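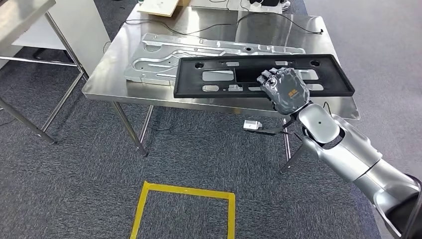

Zistero Brovus 3 Arcade Stick

The Brovus 3 is a wired arcade stick for fighting games, shooters and older 2D titles. It replaces the Brovus 2 in the Zistero catalog and uses the same case, with a new main board, a shorter lever shaft and a detachable cable. Cases and top panels sold for the Brovus 2 fit without changes.

Compatibility

PlayStation 4, PlayStation 3, Nintendo Switch and Windows 7 or later. The console mode is set with a slide switch on the rear panel. Set the switch before plugging the stick in; changes made while the stick is powered are ignored until it is reconnected. Xbox One is not supported. On Windows the stick can report as either XInput or DirectInput, and games that list only one controller type will nearly always want XInput.

Lever

The lever is a Benmoussa short-throw unit with a square gate. An octagonal gate is included in the box and can be swapped with a Phillips screwdriver after removing the bottom plate. Four microswitches sit on a small board under the lever and connect to the main board with a five-pin harness. The ball top unscrews by hand while the shaft is held from below with a flat screwdriver.

Buttons

There are 11 buttons in total. Eight are 30 mm play buttons in the usual two-row layout. The other three are 24 mm buttons on the right side of the case for Start, Select and Home. All are snap-in and use quick-disconnect terminals, so no soldering is needed to replace them. Most third-party snap-in buttons of the same diameter will fit. Screw-in buttons will fit the 30 mm holes only.

Tournament lock

A slide on the rear panel disables Start, Select and Home. The lock does not affect the play buttons or the lever. A red LED next to the slide stays on while the lock is active.

Firmware

Current version is 565, released 8/21/19. It corrects a fault in Switch mode where a diagonal held during startup was read as neutral — the lever had to be released and moved again before input registered. Units shipped from September on will have this version installed. To update an earlier unit, hold Select while connecting the stick to a Windows PC and run the Uninix updater. Button assignments return to default after the update and need to be set again.

Specifications

Connection: USB, detachable cable with locking collar
Cable length: 9 ft
Play buttons: 30 mm, snap-in
Side buttons: 24 mm, snap-in
Lever gate: square (installed), octagonal (included)
Base: rubber pad, full width
Headset jack: none
Turbo: none

In the box

Brovus 3 stick, USB cable, octagonal gate, hex key for the top panel, printed quick-start sheet. The full manual is a PDF download and covers lever removal and the wiring diagram for the main board.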